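Progress report, May
Two-arm sorting bench, Pultusby shared workshop
Prepared for Marisol Bermúdez, Skilliton small grants
From Jaqueline Medrano

Work since the last report

The bench is wired and both arms run from one program. Most of April went to the second arm, which kept dropping its connection when the first one started up. We replaced the network cable and moved the power supply to a separate circuit. It has not dropped since.

The new finger pads are on. We ordered a softer set from Contreras after the first ones slipped on smooth plastic, and they took an evening to fit and align.

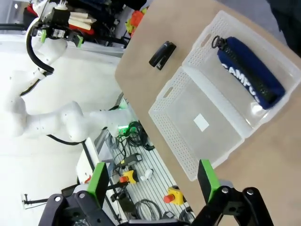 Desk items are the test set for this stage. We chose them over kitchen items after talking with members about what gets left lying around the workshop. The fabric pencil case is the hard one. It folds when the fingers close on it, and the black ring on the zipper pull has been the best thing to aim for. The stapler is stiff and easier to hold, but the program still misjudges its angle when it lies diagonally to the basket. The holes in the basket walls also confuse the edge detection, so we now set the basket position by hand before each session.

Logged attempts stand at 2,613. Of these, 838 were made with the new pads. The log does not yet separate a dropped item from a missed one, and that is being fixed.

Spending

We have spent some $19 more than planned on cables and connectors. The difference came out of the fasteners line. No change to the total is requested.

Problems

Cable routing is untidy and needs doing properly before members use the bench without one of us present. The Beter tracking software crashed 2 times during long sessions. We restart it at the start of each session for now.

Next

Cable channels go in first, then a printed guide to fix the basket in place. Open bench night is Thursday at 7 p.m. if you would like to see it run.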